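Prostlow Coast Walks: data card

Summary

Prostlow is a set of walking and day-trip notes for the stretch of coast between Pikent and Ilness, with the villages, beaches, viewpoints and places to eat along the way. It holds 478 place entries and 30 routes. The notes were written by people who walked the routes, then put into one common layout so they can be searched, printed or loaded into a map program.

Maintainer: Despina Vasilakis

What is in the files

places.csv has one line per place: name, village, kind (beach, chapel, viewpoint, bakery, bus stop and so on), position, and a free text note.
routes.csv has one line per route: start, end, length, climb, walking time without stops, and the nearest bus stop at each end.
notes/ has the longer text for each route, one file per route, in plain English.
photos.csv lists 722 photos by place. The photos themselves are a separate download.
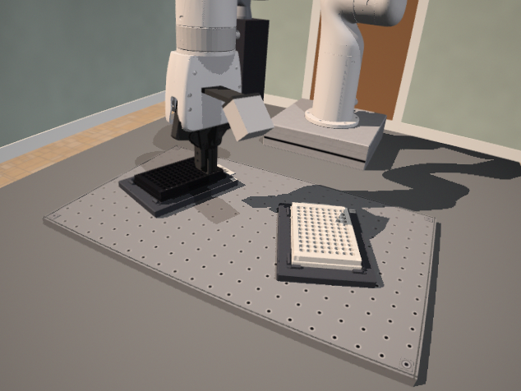 Simulated robot arm above a plate with two labware stations.

How the notes were collected

Each route was walked at least twice, once in each direction. Walkers wrote down times at fixed points, usually a fountain, a church door or a road crossing. Where two walkers disagreed on a time, the slower one was kept. Climb was taken from the Kaufmann sheet for the area and was not measured on foot.

Place names follow the road signs. Where a village has an older local name that people still use, it goes in the column alt_name. The lower part of Pikent, for instance, is called the Landing by everyone who lives there, and bus drivers will look blank if you ask for Lower Pikent.

Food entries say what the place serves and whether it opens outside summer. They do not give prices. We tried keeping prices in the first version and they were wrong by the following February.

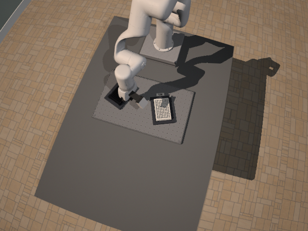
Routes are numbered from the Pikent end. Route 7 is the one most people ask for. It leaves from the harbor wall, climbs through the olive terraces to the old signal house, and comes down to the beach at Ilness by way of a stepped lane. The lane is steep and has no handrail for the last stretch. If your knees are bad, walk it the other way and take the bus back.

Known problems

The inland part of the area is thin. Most of the walkers stayed near the sea, and the hamlets behind the ridge have short notes or none.
Bus stops were checked against the winter timetable only.
Two of the beaches near Ilness share a name. They are kept apart by position, so do not match on name alone.
The path on Route 12 was moved after a rockfall. The text file has the new line but the length in routes.csv is still the old one.
Opening months for chapels are a guess in many cases. Look for "unsure" in the note. 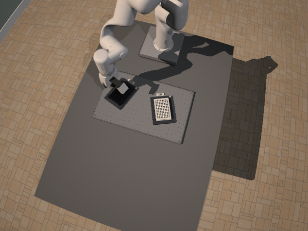 Despina Vasilakis wrote after the last update that the walking times are fair for a dry day but too short in the heat, and that anyone starting Route 7 after 11 in the morning in summer should add an hour and carry more water than the note says. Her remark has been copied into the text file for that route. The times in routes.csv are unchanged.

Use

You may copy, print and change the notes for any purpose, including paid guidebooks, as long as you credit Prostlow Coast Walks. Please do not use the routes for navigation without a proper map.

Corrections

Send the place name or route number, what is wrong, and the month you were there. Corrections to bus stops and closed paths are handled first. New places are added when the next version is put together.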